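Anyone read Gruvora? Question about the flood chapter

hollis_reads
Finished Gruvora last night (the novel, not the stage version) and I can't stop thinking about chapter 7. Our book group meets in January and I'm supposed to lead it, help! To me the whole flood section is Noah turned inside out. The ferryman gets his warning, builds nothing, and then spends 40 pages pulling neighbors off roofs. I read that as grace – he doesn't earn the boat, somebody just hands it to him. Did anyone else get that?

pktwelve
I liked it a lot but I don't see Noah. I see Jonah. He's told to go to Gencombe and he heads the other way, and the water is what turns him around. The town repents, sort of, and he sulks on the hill. Go back and read the bit with the dead vine over the porch.

hollis_reads
Oh the vine!! I completely missed that. Okay, that's good. But Jonah never saves anybody with his own two hands, and the ferryman does it all night long.

Radwa Hamdy
I'd be careful with both. I've taught this book to adults for a couple of years and people always want one Bible story to fit all the way through, and then they stop noticing the parts that don't match. The mother, for one. She prays through all 500 pages and never gets an answer she can recognize. If you want a parallel for her, try Hannah before Samuel, or the widow with the judge.

pktwelve
Fair, but an author who names the boat Allow isn't exactly hiding what she's up to. "Allow" is the one thing he can't do until the end. He fights everything, including the current.

marl_and_oats
Unpopular opinion, I thought the religious stuff was laid on thick. Old Yang's speech at the well made me put the book down for a week. We already had the well, we had the stranger, we had the bucket. We get it.

Radwa Hamdy
I used to think that too. On a second reading Yang's speech is wrong on purpose, I'm pretty sure. He quotes the psalm but leaves out the last line, and the last line is what the mother says at the graveside.

marl_and_oats
Huh. Okay, I might go back for that. Still too long though, you could lose 400 sentences and I wouldn't miss one.

hollis_reads
Lol. I'm bringing the psalm thing to group and giving Radwa the credit.
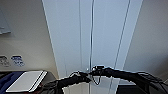
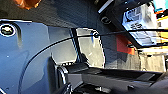
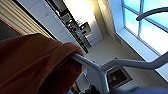
pktwelve
Does the ferryman ever find out who left him the boat?

Radwa Hamdy
The book never tells him. The reader gets a strong hint when the mother sells her ring, a few chapters before the flood, but the two of them never talk about it.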